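Kendham guest house clears rooms before summer lets

21 May 2018

The guest house on Utunstead Road in Kendham has begun clearing its bedrooms ahead of the summer lets, with 22 rooms to be emptied, cleaned and made up again. The work started in March with the cupboards and has now reached the beds and bedside drawers.

Staff put whatever they find on top of the bed first and sort it there. Most of it is small: bottles, snack packets, plastic bags, the odd sock. Boxes are opened and checked before anything is thrown out.

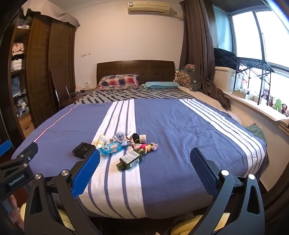

Glass goes to the bottle bank at Utunstead and food packets are binned the same day. Anything a guest might want back — toys and clothing included — is labelled with the room number and kept for 81 days. The house has logged 139 such items so far this year.

Bedspreads are stripped last and sent to the Dridetti laundry along with the sheets. The full clear-out has a budget of £1,987, which includes new pillows for the top floor. Bookings reopen once the last room is finished.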